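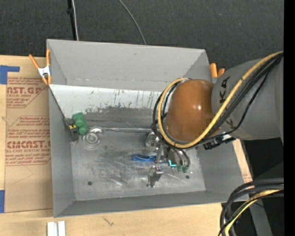
Home Reviews Features Interviews DVD Archive Contact

2010-01-26
By Candela Quintana

Fukirden (two-disc DVD, Clovanano)

Fukirden is a black-and-white thriller set in 1792, in a small harbor town where the ice has come early and no ship can leave until spring. A customs clerk is found dead at the bottom of the stairs in the weighing house. The magistrate calls it a fall. Tuominen, a ship's surgeon stuck in town with everyone else, looks at the body and thinks otherwise. He says so at dinner, in front of the wrong people, and from then on the doors he knocks on stay closed.

The film has been hard to see for a long time. It had a short run in theaters, was cut for television, and then went around for years on a tape that was so dark you had to guess who was talking. I owned that tape. Clovanano put out this set in October and I have now been through both discs twice, which is more than I can say for most of what is on my shelf.

The movie itself runs 100 minutes in this version. The television cut dropped most of the opening, so if you only know it from there, you have never seen Tuominen arrive. He comes ashore with a fever and is put to bed in a room over the cooper's shop, and for the first few scenes he mostly listens. He hears the cooper arguing with someone in the yard at night. He hears a cart. Later in the film these sounds matter a great deal, and in the short version they are explained in one clumsy line of dialogue that was obviously recorded afterward. Here the line is gone and you have to remember the cart for yourself.

As a mystery it is fair. The clues are in plain view and the solution doesn't depend on a twin or a letter from a dead aunt. I guessed the killer a little past the halfway point the first time I saw it, but I didn't guess the motive, and the motive is the better half of the answer. I won't give it away. I will say that it has to do with the price of salt, and that the script gets more tension out of a ledger than I would have thought possible.

The acting is uneven. The lead is very good. He plays Tuominen as a tired man who doesn't much want to be right, and he has a habit of looking at people's hands while they talk that pays off in the last scene. The magistrate is also good, especially in the long conversation by the stove, where he offers Tuominen a paid post in the town and both men know what the offer is for. The cooper's daughter is written as a love interest and then forgotten for a third of the movie. The actress does what she can. When she comes back she is suddenly the only person who knows where the second set of keys is kept, and it feels like somebody remembered her late.

There are also two comic sailors. I have never liked the comic sailors. They have a song, and the full version has more of it.

Most of the picture takes place indoors, in low rooms with one candle or one window. The camera stays put for long stretches and lets people walk in and out of the light. The weighing house is the best set. It has a big hanging scale in the middle of the floor, and whoever is standing on the other side of it is always partly hidden by the chains. The director stages three conversations there over the course of the film, each with the actors in different spots around the scale, and you can follow who has the upper hand just from where they are standing. The harbor exteriors are less convincing. The ice looks like painted boards in at least two shots.

Now the discs.

Picture quality. This is the reason to buy the set. The transfer was made from a print held by a private collector, with missing pieces filled in from a second, poorer print. Blacks are deep, faces have detail, and the candle scenes can finally be watched without turning off every lamp in the house. The places where the second print is used are easy to spot. The image goes soft and gray and there is a vertical scratch that stays for most of a reel. The longest stretch is the funeral. I would rather have it in that condition than not have it, but be aware that it is there. There is some flicker in the first few minutes as well. It settles down by the time Tuominen is on his feet.

The image is properly framed for its age, with thin bars at the sides on a widescreen set. Check your television's settings before you start. Mine stretched it and I watched the whole credits sequence before I noticed.

Sound. Mono, as it should be. Dialogue is clear. There is a steady hiss under the quiet scenes, which I prefer to the underwater effect you get when a label scrubs too hard. The music is a bit loud compared to the voices, and I had to reach for the remote during the chase across the rooftops. English subtitles for the hard of hearing are included and they are accurate, apart from one place where the cooper's line is given to his brother. That could confuse a first-time viewer, as it is a line that matters.

Extras. Disc one has a commentary by two film teachers who clearly enjoy each other's company. They are good on the sets and on how the candlelight was faked. They run out of things to say in the last half hour and start describing what is on the screen. Disc two has a documentary, The Ice at Fukirden, which is 42 minutes long and could have been shorter. The best part is an interview with the script supervisor, who kept her notebooks and reads from them. She explains that the ending was shot twice, once with Tuominen leaving by sleigh and once with him staying, and that the choice was made after a single preview. The other ending has not survived. A few still photographs from it are shown, and they made me glad of the one we have.

Also on disc two is Wumov, a short feature by the same director made a few years earlier. It is about a night watchman at a sugar refinery who begins to suspect that the man he relieves each evening is not going home. It is rougher than Fukirden, with a smaller cast and sound that drops out once or twice, and it hasn't been cleaned up at all. I liked it a lot. It has no comic relief and wastes very little time. The last shot is of a time clock, held for so long that I checked whether the disc had frozen. If Clovanano had released it alone I would have paid for it, so finding it in here as an extra was a nice surprise. The case barely mentions it.

The rest is a stills gallery and a trailer. The trailer gives away the killer. Don't watch it first.

Packaging. A standard double case in a cardboard sleeve, with a booklet. The booklet has one long essay and a short note on the restoration. The essay is solid on the real history of winter harbors and a little stiff about the film. The note on the restoration is the more useful of the two and I wish it were longer. My sleeve was too tight and the corner split the second time I pulled the case out. The hubs hold the discs very firmly – press the center with your thumb and lift slowly, or you will bend them.

Menus. These are slow. Each one opens with a clip of the hanging scale and you can't skip it. The movie is divided into 13 chapters, which isn't many, and the chapter titles are printed only on the menu and not in the booklet. The title of the second-to-last chapter is a spoiler. I don't know why labels keep doing this.

I tried the set on two players. The older one, a living room machine I have had for years, paused for a second or so at the layer change, right in the middle of the stove conversation. The newer one went through without a hitch. Both played disc two with no trouble. The discs are coded for all regions, according to the sleeve, though I had no way to test that.

On price, it is on the high side for DVD, and you can find plenty of better-known thrillers from the same period for half as much. If you are new to this kind of film, start with those. If you already like slow, talky mysteries with one stubborn man at the center, or if you have been putting up with the tape or the television cut, the set is worth the money for the full-length version alone.

Movie: four out of five
Picture: four out of five, with the funeral reel marked down
Sound: three out of five
Extras: four out of five, mostly for Wumov and the script supervisor

Clovanano says a second volume is planned with two later films from the same director. I have only seen one of them, the one with the lighthouse, and that was also on a bad tape.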